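Clear your tables, please 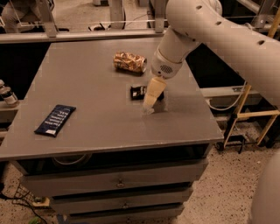

Gray table, one crushed can, two wrappers.

Recycling drive is on all through August at Fusonham. Cans in the blue tub - wrappers are NOT recycling, they go in the trash. Yes, even the shiny ones. We pulled 74 cans out of the regular bins last month, so theres room to improve.

Tubs get emptied at 4. Bags are in the supply closet, top shelf. Goal is 700 cans by the end of the month. Questions to Malathi Hegde, or leave a note at the front desk.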